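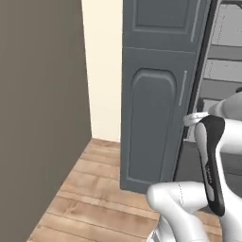
Taupe, cream and slate gray over light wood planks

I have been meaning to write about paint for a good while now, and since it has rained every afternoon in November so far and the garden is beyond saving, I suppose I've run out of excuses. Get yourself something hot to drink, because I do go on.

When we moved to Illanthorpe the whole house was white. I don't mean a nice white, either. It was the kind of white that landlords buy in the big bucket, and it had been rolled over everything, including the light switches and a good part of the bathroom window. My husband thought it was fine. He would have lived in it until the end of time, bless him. I lasted until the first gray morning, when I came down the stairs at 7 a.m. and felt like I was walking into a dentist's waiting room.

So I went out and bought yellow. I was so sure about yellow! My grandmother had a yellow kitchen and I have never been happier in any room than I was in that one, sitting on the step stool and shelling peas into a bowl. What I forgot is that her kitchen faced south and had two big windows, and ours faces north and has one small one with a hedge in front of it. By the time the second coat went on, the walls had turned the color of old mustard. We ate supper in there for 4 months before either of us would say it out loud.

After that I got careful, maybe too careful. I started collecting those little paint cards, and I kept them in a cookie tin and would lay them out on the bed in the evenings like a game of solitaire. I had 80 of them at one point. I can tell you that when you have 80 shades of beige on a bedspread, you stop being able to see beige at all, and the bedspread starts to look pretty strange too.

My neighbor Vimala Gowda was the one who got me out of it. She painted houses for 20 years before her knees gave her trouble, and she came over with a roll of lining paper under her arm and told me to put the cookie tin away. Then she had me paint big pieces of the paper, as tall as I could reach, and tape them up and live with them. Every one of them had to be looked at in the morning, at lunch, and again with the lamps on. She was very firm about the lamps. Most people are home in the evening, she said, and they pick their paint at noon on a Saturday errand under store lights, and then they wonder.

I moved those papers from wall to wall for weeks. One of them, a soft green called Fendska, looked lovely by the window and like pond water by the pantry door. Another one called Tamura, which the store calls a clay, went pink as soon as the sun went down. I would have painted the entire hallway in Tamura if I'd been left to myself, and I'd have had a pink hallway every night from supper until bed.

The other thing Vimala taught me was to start with the floor. I had never given the floor a thought, it was just the thing the chairs stood on. But she pointed out that it's the one color in the house I wasn't planning to change, and that there is an awful lot of it. Our boards have a good bit of orange in them, and they throw that orange up onto whatever you put beside them. A cool gray next to our floor looks blue, plain as day. A gray with some brown in it just looks gray. I must have said "well, I'll be" out loud, because she laughed at me.

In the end we went with a warm off-white in the kitchen called Hidska, and I know, I know, all that fuss to go from white to nearly white. But it is a different room. The old white went flat at four in the afternoon and this one goes a little buttery. The hallway got a brownish gray, a good deal darker than I ever thought I'd dare, and now the kitchen feels bright when you come into it from there. I didn't spend more than 60 dollars on the hallway, counting the new roller covers.

A few small things, for anyone about to start. Buy the better tape. Stir longer than you think you need to, and stir again after lunch. Write the name of the color and the room on the lid while you still remember, and put a bit of what's left in a jar for touching up — a jam jar does nicely if the lid is tight. I have three cans in the basement with no writing on them whatsoever, and I've opened them all, and I still couldn't tell you which is the bathroom.

The bedroom is next. I had been thinking of a dusty blue, and then my sister sent me a picture of hers, which is nearly plum, and now I've got the lining paper out again.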